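Kirdale Motion Planner: Frequently Asked Questions

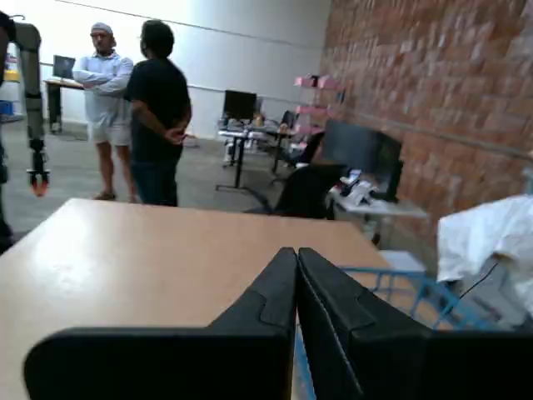 Wrist view over the two-arm bench, fingers nearly closed.

Welcome! These are the questions that come up most often in our inbox and on the user list, with answers as complete as we can make them without turning the page into the manual (the manual exists, and it is long). Last revised August 19, 2019, for Kirdale release 3.

What does Kirdale do, in plain words?

You tell it where you'd like a gripper to end up, and it works out a path for the arm that gets there without hitting the table, the other arm, or itself. It then hands that path to your controller as a list of timed joint positions. It doesn't drive the motors and it doesn't recognize objects. For the first you'll need your arm's own controller, and for the second most of our users run Cestideo, which publishes object poses in a format we read directly.

Can I plan for two arms of different makes?

Yes, and plenty of people do! Each arm gets its own description file, and a third file says where the two bases stand in relation to each other. Please measure that offset with care, and then measure it again. Nearly every "the planner let my arms touch" message we've had came down to a base that was a couple of centimeters away from where the file said it was.

Do both grippers need the same fingers?

No. Finger shapes live in their own small file, separate from the arm, so you can swap a long angular pair for a short stubby pair without touching anything else. If you print your own fingers, export the mesh in meters and simplify it first. We once spent a whole afternoon wondering why planning had slowed to a crawl, and the culprit was a fingertip mesh with every little fillet and screw hole faithfully kept in.

My wrist camera sees the fingers all the time. Will they be treated as obstacles?

They will if you leave the self filter off, and then the planner will tell you, quite correctly, that the start state is in collision. Turn on self_filter in the perception block and give it a padding value. We ship with 2 centimeters, which suits most grippers. If the fingers are dark or shiny, depth readings near their edges can get ragged, and you may want a little more padding there. Try it with the fingers closed and again with them fully open, as the filter has to follow them through the whole range.

What about everything in the background?

Set a workspace box. Anything outside it gets dropped before the obstacle map is built, so desks, chairs, shelves and people chatting across the room won't cost you any planning time. Do remember that the box is there to save computing and has no safety function whatsoever. Keep your emergency stop and your usual guarding in place.

The tabletop shows up with holes or bumps in it. Is that a bug?

Usually it's glare. A smooth surface with light bouncing off the far side is hard for many depth cameras. The simplest cure is to declare the table as a fixed plane in your scene file and let the camera worry about the things on top of it.

How fast is it?

On our own bench the median plan takes 34 milliseconds, measured over the 2,604 queries in the regression set that comes with the download. Your numbers will differ, of course, and the script named bench_all will tell you by how much. If you post results to the list, please include your finger meshes.

Why did the plan change when I ran it a second time?

The sampler starts from a fresh random seed on each run. Set seed to any whole number and you'll get the same path every time, provided the scene is the same too. A live camera means the scene almost never is, so record a snapshot and plan against that while you're debugging.

Does it work with Kakier controllers?

Yes, through the Ruiz-Ortega bridge, which is a separate download. Firmware updates sometimes change the order of the joints, so run the joint check at low speed after each one.

When is the next release?

We're aiming for October. It should bring moving obstacles, at least for the case where one arm has to wait for the other.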